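# Sandside parking permits go online, mostly

Sandside residents who want to leave a car outside their own house will from December have to ask for permission through a website, after the town council confirmed that the paper permit is to be retired. The little green card has been stuck to local windscreens, usually at an angle, for longer than most of the streets have had yellow lines.

The new system is run by Gadinex, which won the contract in the spring. It replaces a counter at the town hall that opened four mornings a week and closed for lunch before some people had finished breakfast. Under the old rules, applicants brought two proofs of address, a cheque and something to read. Under the new ones they upload the same two proofs of address, pay by card and wait for an email, so they will need to find their own reading matter.

A permit will cost £55 a year for the first car at any address. The second will cost more, at a rate the council describes as "to be published". A third car will need a letter explaining itself.

Trials began in 14 streets behind the harbour, chosen for having both a parking problem and decent broadband, a combination the town doesn't offer everywhere. The council received 207 applications during the trial and calls the response encouraging. Its report adds, further down and in smaller type, that a fair share of these came from the same households pressing the button again when the page appeared to do nothing.

The page has since been given a message saying that it is doing something.

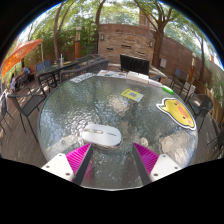 What happens to a paper permit that still has months left on it? It stays valid until the date printed on the card, and the holder need do nothing until then except keep it where a warden can read it.

Reminders will be sent by email a fortnight before a permit runs out. Anyone without an email address will be sent a letter, which gives the address of the website. Those who would sooner not use the website can ring a number on the back of the letter, and the council says calls will be answered in the order they were made, during hours still being settled.

Visitors' permits have caused the most grumbling. The scratch cards, sold in books of 10 and traded between neighbours like cigarettes in a war film, will be replaced by a form on which the resident types in the visitor's number plate. The form can't be filled in after the visitor has left. It must also be filled in again if the visitor pops out to the shops and comes back in a different car, a case the guidance covers at surprising length.

Traders on Hunari Street have asked for a loading bay to be kept free before nine in the morning. The council has agreed to look at it. It agreed to look at it last year as well, and the minutes show that it did so with interest.

The counter at the town hall will shut for good at the end of the month in which the website opens. The room is to become a meeting space, bookable online.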